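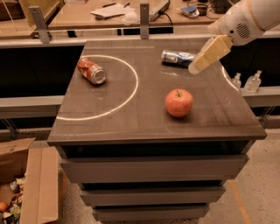
Felden Press Desk

Brincombe, 2023-10-06 – I've been waiting since March to write this one! Today we're opening up Onyeka, our kit for teaching a robot arm a chore by steering it yourself, to any school or small shop that wants to try it.

You take the remote controls, the arm copies your moves, and Onyeka saves the whole run. Do that enough times and the arm starts having a go by itself. Our first chore is clearing a cabinet top, with dented soda cans and an apple lying around on it. I drove plenty of those runs myself, and the cans are the fussy part. A can on its side wants you to come in slowly, with the finger right beside the end, and my first tries were terrible (I blame my left thumb).

We recorded 900 runs with our friends at Brikent, and 500 of them go out free with the kit. The other 400 need relabeling before I'd hand them to anyone. We kept plenty of clumsy ones in, too – slow starts, second tries, all of it.

The first 39 kits ship this month, each with 3 practice chores and a printed setup guide. To get on the list, write to the Felden press desk and tell us what you'd like to teach an arm to do. Socks have already been asked for, twice.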